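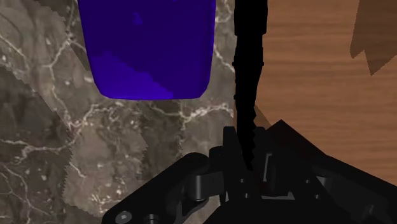

## 4. Setting Up Your First Listing

Your account is live and your payout details are in, so now comes the fun part! By the end of this section your rental will have a page of its own in Lenum, with a calendar guests can book from. Keep your house rules and a tape measure handy.

### 4.1 Create the property

1. Sign in and open **Properties**, then choose **Add new**.
2. Pick a property type. Choose **Whole home** for a place with its own front door, or **Private room** if guests will share your kitchen or bath.
3. Type the street address and press **Find**. Drag the pin if it lands on the wrong side of the road (it loves to do this on corner lots).
4. Give the listing a working name. Guests never see this one, so "Bridham upstairs" is perfectly fine.
5. Press **Save and continue**.

> **Note:** Two apartments in one building need two properties. Add the first, then use **Copy property** for the second and you'll skip most of the typing!

### 4.2 Beds, baths and sleeping limits

1. Under **Rooms**, add each bedroom and choose the bed sizes in it.
2. Add sofa beds under the room they really stand in. Lenum shows them separately from regular beds, and guests love knowing before they arrive who gets the pull-out.
3. Set **Maximum guests**. The highest number you can enter for a single apartment is 6.
4. If you want a lower limit for adults, switch on **Separate adult limit** and fill in the second box.

**Caution:** Your town or your insurer may set a lower limit than the one Lenum accepts. The lower limit is the one to enter.

### 4.3 Write the description

You get two boxes here. The short one holds 297 characters and appears in search results, and the long one appears on your page.

1. Start the short description with what makes the place a pleasure to stay in: the porch, the walk to the harbor, the huge tub.
2. Put stairs, low ceilings and shared driveways in the long description, under **Good to know**.
3. Press **Preview** and read both boxes on your phone. Long paragraphs look a whole lot longer there!

Meron Admasu, who lists three cottages in Chisholm, was kind enough to let us use her opening line as the sample text in the box. Please do type over it. We have had more than one inland studio go live with a sea view.

### 4.4 Rates and minimum stay

1. Open **Rates** and enter a base price per night.
2. Add a cleaning fee if you charge one. It shows as its own line on the guest's quote.
3. Choose a minimum stay. You can set a different one for each season, so three nights in July and one night in November works beautifully.
4. Under **Deposit**, choose the share of the total due at booking. Enter 100 if you want full payment up front.
5. Set the **Balance due** date. The earliest choice is 60 days before arrival.

> **Note:** New rates apply to new bookings only. Guests who have already booked keep the price they agreed to.

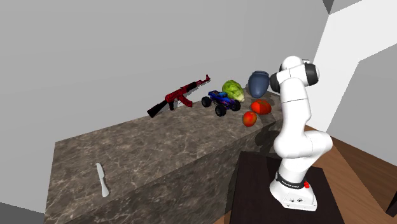
**Can I block dates for my own use after the listing is live?**

Open **Calendar**, tap the first and last night you want to keep, and choose **Owner stay**. The dates close right away, and you can open them again from the same menu.

### 4.5 Connect an outside calendar

If the place is also listed somewhere else, do this before you publish.

1. Copy the calendar link from the other site.
2. In **Calendar**, choose **Import** and paste the link.
3. Give it a name and a color, then press **Test**. A green check mark means the link works.
4. Copy your Lenum link from **Export** and paste it into the other site, so that bookings travel both ways.

**Caution:** Outside calendars can lag behind. Leave **Instant booking** off until the first import has finished.

### 4.6 Publish

1. Go back to **Properties** and check that every tab has a filled circle.
2. Press **Publish**.
3. Open your public page in a private browser window and try a pretend booking as far as the payment screen. Close the window there and no booking is made.

Your page is up! Section 5 covers check-in messages and door codes.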